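Steamed Buns in an Electric Pot: Frequently Asked Questions

These come in through the Prurolero contact form, mostly between 5 and 7 in the evening, when it is too late for me to help. I've put the answers in one place so that you can ignore them at your leisure.

Do I need a bamboo steamer?

No. Bamboo is lovely, and it also grows mold in my cupboard every summer. An electric pot with a metal rack will steam a bun perfectly well.
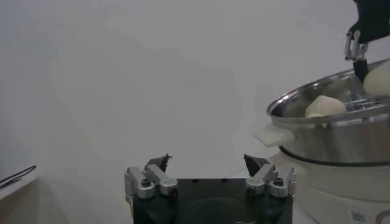 Page last changed: 15 Dec 2018

Two buns in a stainless pot with a wire rack is a perfectly good dinner for one. It is also a perfectly good way to learn, and you'll ruin fewer of them.

How much water?

Enough to last, not enough to touch the rack. If you can hear it slapping the underside, pour some out. If you hear nothing at all and smell something, you have the other problem.

Can I reheat buns from the freezer?

Yes, straight from frozen. Give small ones 6 minutes after the water boils and then poke one. Charito Salazar wrote to say she uses the microwave and a damp towel. I printed her letter anyway.

Why is my bun wet on top?

The lid. Steam collects on it and comes down again wherever it likes, usually on the best-looking bun. Wrap a flat lid in a dish towel with the corners tied up over the knob, well away from the heating parts. Domed lids mostly behave.

Why did mine collapse?

You took the lid off too fast. Switch off, crack the lid, wait a couple of minutes. Or the dough rose too long, in which case waiting won't save it, but you'll feel you tried.

Do they have to sit on paper?
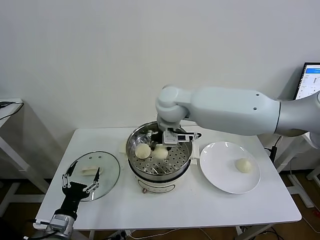 My own rule is paper for anything with a wet filling and bare metal for everything else, with a little oil rubbed on first. I came to this after an entire batch of pork buns left their bottoms behind in May. Ernő Győri maintains that cabbage leaves are the only decent liner, and he may have them. A perforated tray like that one, all small round holes, is kinder to a soft bun than bare wires, and it wipes clean faster. Keep a plate beside the pot for the finished ones. A wide rim gives you somewhere to put your thumb.

Can I put dumplings in with the buns?

If they finish at the same time, which they won't.

Will you be adding a recipe for the dough?

It's on the Kozma page, under Breads, where it has always been.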